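Home | Reviews | Furniture | Lighting | Floors | About

Jodasis Round Side Table, Oak Finish - Six Months in a Corner

The Jodasis is a small round side table sold through the Skestska catalog and a handful of independent shops. I paid 319 for mine at the Traltthorpe outlet, delivery included. It has been in use since November, in the corner of a room with a plank floor, next to the only pair of wall plates on that side of the house. The placement matters to the review. A side table is bought partly to put things on and partly to stand near a socket, and the second job gets very little attention in product listings.

Delivery and assembly

The table arrived in one flat carton, corners protected, no damage. Hardware was bagged and labeled. The instruction sheet is a single page of line drawings and is adequate. Assembly took me 39 minutes working alone, including a second pass on the bolts after I had set the table upright and found a slight twist. Tighten everything finger-tight first, stand it on a level floor, then finish with the key. The supplied hex key is soft and rounded off at one end before I was done. I finished with my own.

Finish

The color is a warm oak, close to the catalog picture but a little more yellow under a bulb than in daylight. Against a medium-brown floor with strong grain and knots it reads as a separate tone, and I prefer that to a near match. The baseboard in the same corner is a lighter brown again. Three different woods in a small area sounds untidy on paper. In practice the off-white wall above them keeps it calm.

The surface coating is smooth and even. After six months there is one faint ring, from a mug left overnight, and it is only visible at a low angle. A damp cloth is all it has needed. I tried a Bühler furniture wax on the underside as a test and it left a dull patch, so I would not use it on the top.

Stability

With a 700 gram lamp placed at the edge, the table does not tip or rock. Leaning on the rim with a forearm does produce some movement. It is a table for a lamp, a book and a drink, and I would not sit on it or use it as a step.

On my floor it needed no shims. Plank floors are rarely flat, and I moved it a hand's width twice before it stood without a rattle. The felt pads included in the bag are thin. Replace them at once if your floor marks easily.

Use near outlets

The round top is both an advantage and a nuisance in a corner. A square table sits flush and hides the wall behind it. A round one touches at a single point and leaves a wedge of open floor and wall on each side, so the plates stay reachable without moving anything. The cost is that every cord is on show.
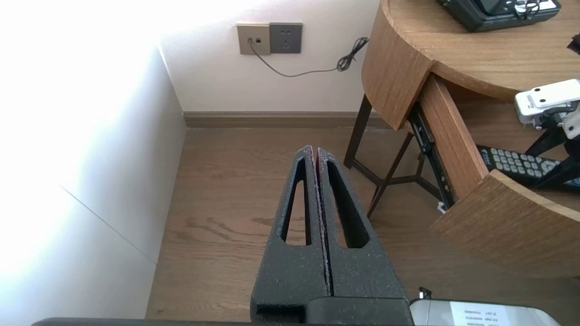 Cable management

The table has none. There is no clip, no channel and no hole in the top. A thin gray cable leaves the tan plate and follows the wall to the right, and the black cord ends up as a tangle by the edge of the table. I have tried two fixes. Adhesive clips along the top of the baseboard held the thin cable well. The heavier cord pulled its clip off in a week. A hook-and-loop strap around the slack works better, provided the bundle hangs clear of the tabletop. For this price I would expect at least one clip in the hardware bag.

Catalog reference

Mine is item 966. The older version has a narrower top and a darker stain, and both are still listed under the same name, so check the number before ordering.

Verdict

A sound, plain table with a good finish and poor accessories. Stability is acceptable for light use. The lack of any provision for cords is the main fault - a small one in the middle of a room, a larger one in a corner with outlets. I am keeping it. Buyers who want the wall behind hidden should look at a square model.

Rating: 7 out of 10

Comments

plankfloor: Same table, same problem with the hex key. The felt pads lasted a month here.

reader_east: Did the mug ring come out?

Reply from the reviewer: Mostly. It is fainter than it was and I have stopped trying.

oakandash: I screwed a cup hook into the underside for the lamp cord. Drill a pilot hole first, and keep it shallow.

Contact | Copyright, all reviews the property of this site | Back to top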